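Home > Manipulation > Methods and results
Thread: Does wrist view help, or do we all just like having it?

tray_liner wrote:
January 8, 2021
We finally ran the comparison I've been promising in this section. Same policy, same shelf-restocking task, trays and small jars on a two-level shelf. One version gets the head camera only, the other gets head plus both wrists. 30 trials each, starting layouts matched between the two.

Head only: 11 successes out of 30. Head plus wrists: also 11 out of 30. I checked that I hadn't evaluated the same checkpoint twice, which is a thing I have done before and will do again.

The failures are different, though. Head only tends to close the hand a little short of the tray rim and then carry a handful of air to the shelf with great dignity. With wrists on, it gets to the rim and then dithers, opening and closing, until the clock runs out at 40 seconds.

grurkau_fan wrote:
Equal totals with different failures is a result. Write it up. Also, 30 trials is not enough to say equal.

tray_liner wrote:
It's enough to say I was bored. But yes, point taken.

Udetti wrote:
I'm going to be the unpleasant one. Wrist cameras on multi-finger hands mostly film the hand. On a two-jaw gripper you get a nice clean look at the object between the jaws. With four fingers and a thumb you get a portrait of your own knuckles, and the network learns to admire them. What do yours show?

tray_liner wrote:
Fine. Two wrist, then one head, same setup.
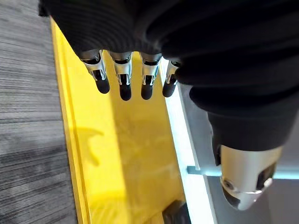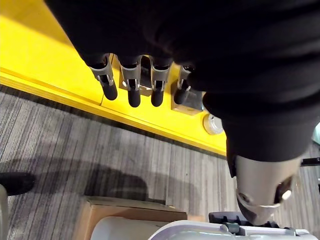
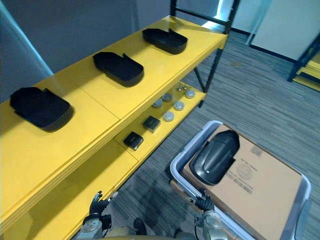
Before you say it, Udetti: yes, there is a lot of glove. I still think the strip just past the fingertips is worth having. When I mask everything except that strip, the dithering drops off and the grasps don't get worse. I only have a few runs of that so I'm not putting a number on it.

Udetti wrote:
I was going to say it and I'll say it anyway. A good half of your network's attention is going to fabric. Fabric that moves, too. Folds bunch differently every time the wrist turns and none of it tells you where the tray is.

Man-sik Ha wrote:
Disagree with Udetti on this one. We had a similar sleeve and I spent most of last February convinced it was noise. Then we trained with it masked out and the policy got worse at placing. Our best guess was that the folds were leaking wrist angle, and our joint encoder on that axis was so bad that the cloth was the better sensor. I don't recommend this as a design.

Udetti wrote:
So the finding is that your encoder was broken.

Man-sik Ha wrote:
The finding is that the policy knew before I did.

Farooqui wrote:
Question about the head camera. Black trays, black hands. Is the head-only version losing the fingers against the tray when it closes? That would give you the short grasps without any story about wrist views. Cheap test – put colored tape on the fingertips and rerun head only.

tray_liner wrote:
That is annoyingly sensible. I had been blaming depth. The trays show up well enough against yellow, but once the fingers are over one, I can't always tell what's what in the recordings either, and I know what the answer is supposed to be.

grurkau_fan wrote:
Tape changes the input for a policy trained without tape. You'd need to retrain.

Farooqui wrote:
Then retrain. It's a forum, I'm generous with other people's GPUs.

Uresau wrote:
Are you feeding the wrist frames at the same rate as the head? We saw that same open-close-open business and it was a lag between streams. Wrist said "not there yet," head said "there," and the hand tried to please both.

tray_liner wrote:
Same nominal rate. I have never checked the timestamps. I'm going to go check the timestamps.

tray_liner wrote:
I checked the timestamps. The left wrist runs late and the lag grows over an episode. Please nobody cite the first post. I'll rerun all three versions, masked strip included, and start a new thread.

Udetti wrote:
I'd still crop out the glove.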